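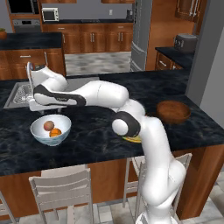 Selvaraj Bepari wrote in to say I'd got the kitchen island all wrong, and that it started as a plain work table somebody shoved into the middle of the room. Fair enough! I've rewritten the opening with that in mind.

Kitchen island

A kitchen island is a counter that stands free of the walls, so you can get at it from every side (if one end joins a wall, most people call it a peninsula, though my aunt never will). Some have a sink or a cooktop built in, and plenty are just cupboards with a slab on top.

Size

I like a walkway of 40 inches on the working sides. Mine is tighter than that and I bump my hip on the corner every single morning. The longest I've ever cooked at was 81 inches, in a rental in Mirkisden, and I still managed to cover the whole thing in flour.

Tops

Marble looks lovely but lemon juice will mark it, so lots of folks go for something with a marble pattern instead. Dark tops hide coffee rings and show every crumb. Butcher block wants oiling – I do mine each February, when I remember. The Wieser showroom quoted me $991 for a new wood top and I went home and sanded the old one!

See also

Peninsula; Breakfast bar; Work table

Last updated September 2025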